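Bedside table

A bedside table, also night table or nightstand, is a small table or cabinet placed next to a bed. Holds things wanted at night or on waking – a lamp, a glass of water, a book, glasses, medicine. Found in homes, hotels, hospitals and dormitories.

History

Early forms mostly closed cabinets, made to hide a chamber pot. Door in front, sometimes a marble top, easy to wipe. Once indoor plumbing became common the cupboard was no longer needed and drawers took over. Matching pairs, one on each side of a double bed, came in with the factory-made bedroom suite. Open tables without any storage are a later taste and are often sold as side tables, the two terms overlap a lot.

Types

Cabinet type: one door, or a door and a drawer. Heavy, stable.

Drawer type: usually 2 drawers, the top one shallower.

Pedestal or drum type: round top on a single column or cylinder. No corners to bump into, which suits narrow rooms. Some have a raised rim so small objects dont roll off.

Wall-hung type: a shelf or box fixed to the wall, floor left clear for cleaning. Remen sold one under the name Handlow, discontinued.

Height and placement

The usual advice is a top level with the mattress or slightly above. Designer Sverre Sundqvist argued for slightly below, on the grounds that a sleeper reaches down more easily then up. His Venckus table, made by Vultero, is 19 inches high with a top 20 inches across. Sold poorly at first, later copied.

In hotels the table also has to take whatever the guest needs to reach from bed – telephone, light switches, notepad. Corded phones have stayed on longer there than in private homes.

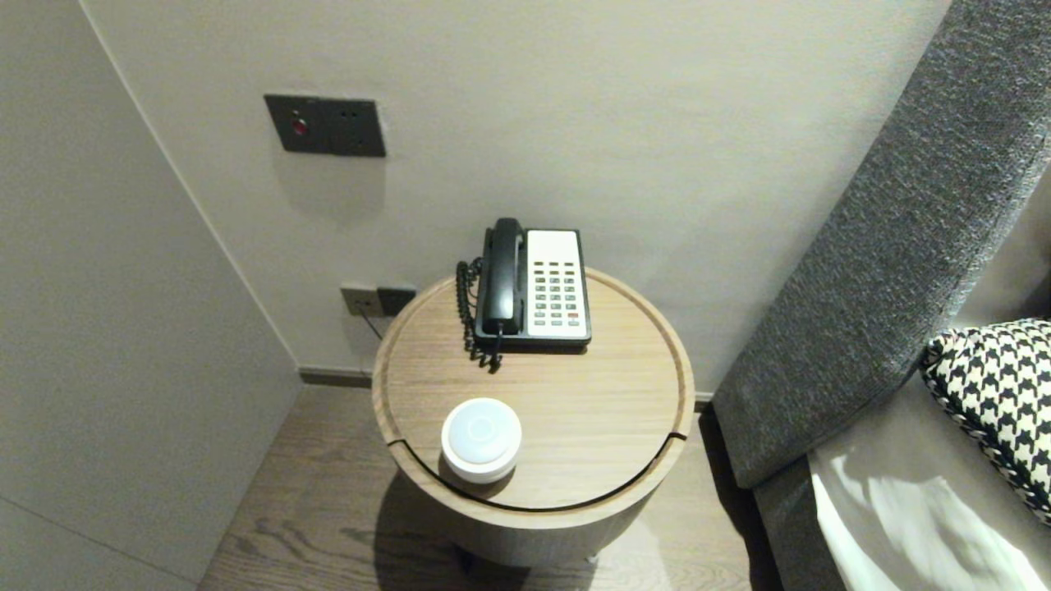 Materials

Solid wood, veneered board, metal, glass, rattan. Oak, pine and walnut are common woods. Glass tops show water rings less but are noisy when something is set down in the dark. Painted pieces chip at the front edge first.

See also

Side table
Headboard
Commode
Bedroom furniture

Page last checked 19/09/2024. Section on materials needs sources.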